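Notes on Keeping a Household Pantry Record

Fri 6 December

The purpose of this post is to set out the method by which our household has kept a written record of its pantry since March. Several readers of the earlier entry on freezer labels asked for the particulars, and it seemed best to answer them in one place.

The record began after we moved from Lenz to the flat in Garklow, where the kitchen has a single tall cupboard and no cellar. At the old address, food could be bought in quantity and forgotten without much consequence. At the new one, a forgotten item occupies space that is needed for something else. During the move we disposed of 17 items that had passed their dates, among them two jars of the same mustard, both unopened.

The record is kept in an ordinary ruled notebook. Each shelf has its own page, and each page has columns for the item, the date of purchase and the date by which it should be used. Entries are made when the shopping is put away. When an item is finished, the line is crossed out in pencil. A spreadsheet was used for the first weeks and was abandoned, as it required a person with flour on both hands to unlock a telephone.

The notebook currently holds 48 open lines. This is higher than I would prefer, and the increase is mostly the result of the autumn sale at the Zokach market, where dried beans and canned tomatoes are sold by the tray. The rule adopted in the spring was that no tray would be purchased unless the relevant page had room for it. That rule was not observed in October. It has been restored. 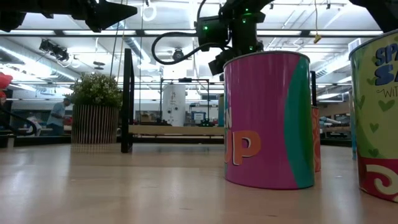
Canned goods are governed by a separate practice. New purchases are placed at the back of the shelf and older ones are moved to the front, so that the hand reaches the oldest first. The month and year are written on the lid in marker, in figures large enough to be read without glasses. Printed dates are often stamped on the base, and turning over every can in a row is a poor use of an evening.

Spices have proved more difficult. They are used in small amounts, they are bought on impulse, and they do not spoil in any way that is easy to notice. At present they are reviewed twice a year, and any that have lost their smell are discarded. The cumin did not survive the most recent review. The smoked paprika was retained after some discussion.

A reader asked whether the Trotari storage boxes mentioned in the summer are still in use. They are, for rice and oats only. The lids are sound, but the boxes are slightly too deep for the upper shelf and the door will not close when they are placed there. They have been moved to the lower shelf, and the potatoes now live in the hallway.

The next review is planned for the first week of the new year. Before then the page for baking supplies must be copied out again, the present one having been left beneath a leaking bottle of syrup.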